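Notebook, October, shared bench at Tomus

Starting around 4 and going until I get hungry. Darcy, if you're reading this, your calipers are back in the drawer and yes, I wiped them.

Leader arms first. The left one had been creeping downward whenever I let go of it, so I pulled the shoulder servo and found the horn screw had backed itself out by most of a turn. Put a dab of threadlocker on it and ran the joint up and down for a while with the radio on. No creep so far! I did the other shoulder too while I had the bottle open. Should have done that in August when Younes told me to, sorry Younes.

Then the calibration file. I've been calling the new one rikar_b because the old rikar file still has the flipped wrist sign in it and I keep loading it by mistake (twice this week, once with my hand in the way, not a big deal but I said a word). Please don't delete the old one yet, I want to compare the offsets. Elbow on the left arm now reads 1,051 at the home position, where the old file had it way off to one side. Younes thinks I had the arm folded wrong when I zeroed it the first time, and he's probably right.

Table layout next. I moved the tape lines again, sorry to anybody who had gotten used to them. Then the glass on the tray, which I've been wanting to try ever since the plastic cups got boring. It's a cheap one from the thrift store on Gavrilă so if it goes, it goes. I gave the driving seat to the new guy for this part and stayed by the keyboard in case I had to kill the power.

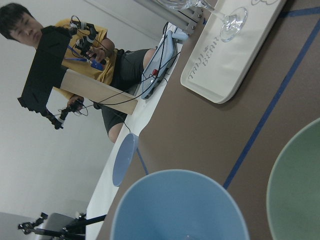
Driving notes

He holds the blue handle much looser than I do, and I think that's why his wrist moves come out smoother. I tend to strangle it. We did 11 tries at picking the glass up by the stem. He got 4 of them clean, a couple more where it came up and then swung around in the fingers, and the rest were mostly the gripper closing on air next to the stem. Clear glass is hard to judge when you're looking at it from across the table! I want to try a strip of masking tape on the stem, just to practice with, and then take it off again.

Cables are still a mess. They loop off the arms and over the board and onto the laptop, and every big reach drags them a little. Brumitz has those split sleeves in the bargain bin, I'll get a couple of meters on my way in. Would also like a clip on the edge of the board so the weight isn't hanging off the plug. Darcy, did you ever print that one with the curved lip? I can't find the file anywhere.

Lag felt okay most of the time. There was one stutter of over a second right when I opened the plotting window, so I closed it and it went away. Don't open the plotting window while somebody's driving, I guess. I'll look at whether it's hogging the same port or just the processor.

To do: sleeves, clip, tape on the stem, rename the file to something a person could understand. Also the base screws on the right arm, which I forgot again. The hex key for those is in the coffee can with the pens.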